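Parquet qui grince la nuit, je deviens folle

Forum Maison et bricolage > Sols
Posté par Veerle Verhoeven, avril 2018

Bonjour à tous,

On a emménagé à l'automne dans une vieille maison à Tuvau (on l'adore, hein, je précise) et on a un parquet en chêne massif à l'étage, cloué sur lambourdes, sûrement d'origine. En novembre, pas un bruit. Et puis on a allumé le chauffage pour de bon et depuis c'est un concert ! Le pire, c'est le couloir entre notre chambre et celle du petit. Il y a 8 lames qui chantent, je les connais par cœur, je fais de grandes enjambées la nuit comme une voleuse pour ne pas le réveiller.

J'ai essayé le talc entre les lames, ça a tenu une semaine. Un parqueteur est passé et m'annonce 3 000 euros pour tout déposer et reposer, je n'ai pas du tout cette somme et en plus j'ai peur qu'il m'abîme les lames. Au magasin on m'a aussi parlé d'un produit, le Gikada 911, une espèce de lubrifiant sec à injecter. Quelqu'un connaît ?

Je n'ai pas accès par dessous, c'est le plafond en plâtre du salon.

Merci d'avance !

Rizal Hartono

Salut, moi j'ai mis de la moquette et on n'entend presque plus rien. Voilà voilà.

Hrefna Hviid

Bonjour Veerle, j'ai eu exactement le même couloir (à croire que tous les couloirs grincent) et je compatis !

Avant d'acheter quoi que ce soit, regarde ton hygromètre. Chez moi l'air était tombé très sec avec les radiateurs, le bois se rétracte, les clous prennent du jeu et chaque lame frotte sur sa voisine ou coulisse sur son clou. J'ai mis des saturateurs d'eau sur les radiateurs, j'ai attendu trois semaines, et la moitié des grincements est partie toute seule. Ce n'est pas spectaculaire mais ça ne coûte rien.

Pour le reste, il faut visser. Demande à quelqu'un de marcher doucement pendant que toi tu as l'oreille au sol (mon fils trouvait ça hilarant) et mets un bout de ruban de peintre à l'endroit exact. Ensuite tu repères la lambourde : les clous sont souvent cachés dans la languette, alors je me suis servie d'un petit aimant que je promenais sur le bois. Tu fais un avant-trou, c'est obligatoire dans le chêne, sinon ça fend, puis une vis fine à tête réduite, légèrement en biais. Tu rebouches avec de la pâte à bois teintée. Je te déconseille les vis trop longues, on ne sait jamais s'il y a un tuyau ou un câble qui passe.

Le Gikada, je l'ai essayé sur deux lames, ça sent fort et le bruit est revenu au printemps.

Noel Gatchalian

D'accord avec Hrefna pour l'hygrométrie. Par contre pour les vis, je prendrais plutôt le kit à têtes sécables qu'on trouve chez Teltholm, la tête casse sous la surface et le trou se voit à peine. J'en ai posé 400 chez ma belle-mère, elle est ravie et moi j'ai encore mal aux genoux ! Prends des genouillères, des vraies.

Et fais demander un deuxième devis, parce que tout déposer pour un seul couloir, je trouve ça gonflé. Commence par une lame au fond, derrière la porte, le temps de prendre le coup de main, et redis-nous ce que ça donne pour le petit.
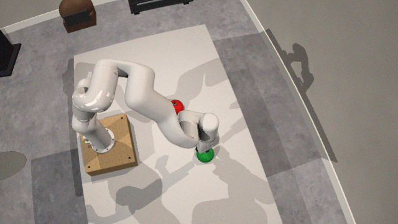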